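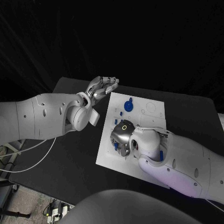

Workshop Practice, Week 6: Boards, Pegs and Where Things Go

Notes by Sajib Rathnayake, revised 15 Sep 2022

Search this unit Go All weeks Readings

Before anyone asks, yes, an insertion board is a grown-up version of the toddler toy with the star-shaped hole. You are still going to get parts stuck in it.

1. What a board tells you

A good board carries its own instructions. The white one has holes and slots already cut, plus shallow engraved outlines marking where parts should go. Read the outlines first. The large circle is a recess, so whatever belongs there drops in and stays put. A small hole wants a peg or a post, and will be rude to anything else.

Colour helps too. Blue parts against a white plate are easy to find, and the plate on a dark grey table is easy to find as well, which matters more at the end of a three-hour prac than you would think.

2. Picking up small cylinders

Everyone grabs them in the fist. Do this and the part vanishes under your fingers, and you are then lining up something you can't see with a hole you have covered. Hold the cylinder near its top end, leave the bottom showing, and come down straight.

Knobs are kinder. Anything with a round base and a short upright post gives you a handle, so use it.

3. Clearance

The Pinto exercise sheets give you a loose fit, and the Narnomum sheets don't. On the second lot, a part that is tilted even slightly will jam. Lift it out and start over. Pushing harder was tried by last year's group and we are now short one board.

4. Angle of the board

Leave it skewed. Students always square the board to the table edge before they start, and then come to grief in the assessment, where I set it on the diagonal. Practise with the long sides running off in whatever direction they please.

5. For next week

Read the Drakinska handout to page 15. Bring your fit log. The log is worth 80 marks and last November almost half of you handed in a blank one.

Comments (3)

tess_m: is the fit log the green form or the one on the portal?

S. Rathnayake: Portal. The green form is for room 583 bookings.

kofi: can confirm the Narnomum fit is evil. Took me the whole prac to seat one peg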